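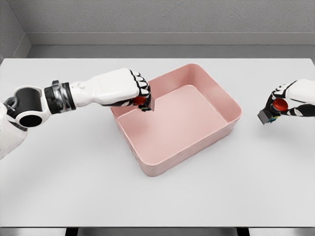
*Uma bandeja cor-de-rosa, vazia, sobre uma mesa branca. Imagem gerada por computador.*

Moro em Portugal há 14 anos e ainda escrevo o português devagar, com o dicionário aberto. Peço desculpa desde já por alguma preposição fora do sítio. O assunto de que quero falar é pequeno, mas penso nele quase todas as semanas: a mesa partilhada, e o que perdemos quando os restaurantes deixaram de a ter.

Na vila onde cresci, a comida chegava à mesa em travessas grandes. Cada pessoa servia-se, e servir-se era uma coisa que se aprendia. Aprendia-se a olhar para o tamanho da travessa, a contar com os olhos quem ainda não tinha comido, a deixar o melhor pedaço para a avó sem fazer disso um espetáculo. Quando cheguei aqui, encontrei o mesmo costume numa casa de pasto chamada Noris, perto do mercado. Havia uma mesa comprida e sentava-se quem chegava. Eu, que não conhecia ninguém e falava mal, comia entre desconhecidos que me passavam o pão.

A Noris fechou. No mesmo lugar abriu a Filla, que tem mesas de duas pessoas e pratos individuais muito bonitos. Não quero ser injusto com a Filla. Come-se bem, o serviço é atento e os preços, para o que é, parecem-me corretos. Mas já lá almocei muitas vezes e nunca troquei uma palavra com a mesa do lado. A distância entre as mesas é pequena e, mesmo assim, ninguém a atravessa.

Dizem-me que isto é o progresso, que as pessoas querem escolher o seu prato e comer sossegadas. Compreendo. Eu próprio, em certos dias, quero o mesmo. Quem passa oito horas a atender o público tem direito ao silêncio à hora do almoço. Há também quem tenha alergias, ou quem coma pouco e não goste que reparem. A travessa no meio da mesa pode ser uma forma de vigilância, e quem teve uma tia severa sabe do que falo.

Porém, penso que se confunde a liberdade de escolher com a obrigação de estar separado. A mesa comprida da Noris não obrigava ninguém a conversar. Um senhor lia o jornal todos os dias do princípio ao fim e era respeitado. O que a mesa fazia era dar a possibilidade – barata, sem compromisso – de uma frase. «Está frio hoje.» «Passa-me o sal?» Devo a estas frases uma boa parte do meu português. Nas aulas aprendi os verbos; na mesa aprendi quando é que se usam.

Há ainda a questão da conta, de que pouco se fala. Na Noris, em abril, quando vinham os trabalhadores da fábrica Tuncer, a travessa de arroz era a mesma para todos e custava o mesmo a todos. Hoje cada pessoa vê no prato do vizinho quanto ele pode gastar. Não me parece grave, mas nota-se, sobretudo quando se almoça com colegas que ganham salários diferentes.

No bairro do Ginier, onde vive a minha irmã, fizeram uma experiência que me agradou. Uma vez por mês, fecham uma rua e põem mesas em fila. Na última vez vieram mais de 100 pessoas, e cada família trouxe uma travessa. Comi um grão com bacalhau que não esqueço e uma sobremesa que preferia esquecer. Ao meu lado, uma rapariga explicava a um vizinho antigo como se dobra uma folha de massa, e ele abanava a cabeça, pouco convencido.

Não peço que os restaurantes voltem atrás. Peço só que um deles, entre tantos, guarde uma mesa comprida ao fundo da sala – para quem vem sozinho, para quem chegou há pouco à cidade e ainda tem medo de telefonar. Se a Filla a puser, eu sento-me lá no primeiro dia, e levo o jornal para o caso de não aparecer mais ninguém.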